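Bench notes: the little green conveyor

I've been promising to write up the new sorting bench since May, and I finally have enough to say about it to fill my corner of the newsletter. If you've only ever walked past it on your way to the coffee, it's the white work surface over by the long curtain, up against the polished gray stone counter. I love that counter, by the way. It's speckled and shiny and I want one for my kitchen!

The bench is for the Porkutura job, which means small parts, and plenty of them (the first order was for 1000 pieces). Before this we were passing everything along by hand in shoe boxes, and I was forever losing things behind the radio. So now we've got a short belt conveyor and a blue tray from Plastico, and I'm a much calmer person.

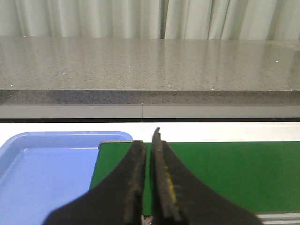 I did fuss over the tray. I wanted something shallow with a proper rim, and I wanted it blue so I'd spot small bits quickly. Plastico sells them in packs of 24, so if anyone needs a tray for anything at all, seedlings, paintbrushes, your lunch, come and see me. I have them stacked under the stairs and I'm running out of stairs.

The belt is dark green and sits on a grooved aluminum frame. We bought it secondhand through Bunska, and the listing number was 1808, which I only remember because I typed it into about five emails. I like how plain it is. Everything I'd want to get at is out where I can see it, with bolts along the end plate, and I can wipe the whole thing down with a damp cloth before I go home.
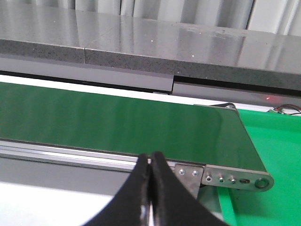

My one gripe is that I keep wanting to put my mug on it. It's such a nice flat surface! I've been told off twice, both times by myself. The other thing I'm still deciding on is the cable, and whether to clip it down or leave it for now.

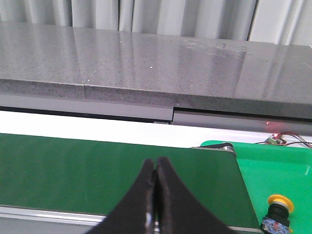 The roller end of the belt, with the black cable curving behind it and a yellow-collared button on the green panel.

Speaking of buttons, the Arabzadeh catalog came in and I've spent far too many evenings with it. I went looking for a replacement cap and came away with a wish list two pages long. If you've got a favorite supplier for emergency-stop parts, drop me a line, and tell me what you paid for shipping too.

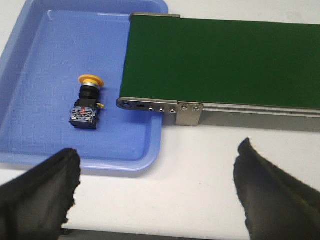 Emergency-stop button on its side in the blue tray, next to the belt.

Next time I'll get into labels and where the full trays should go, and I still owe you all the cookie recipe.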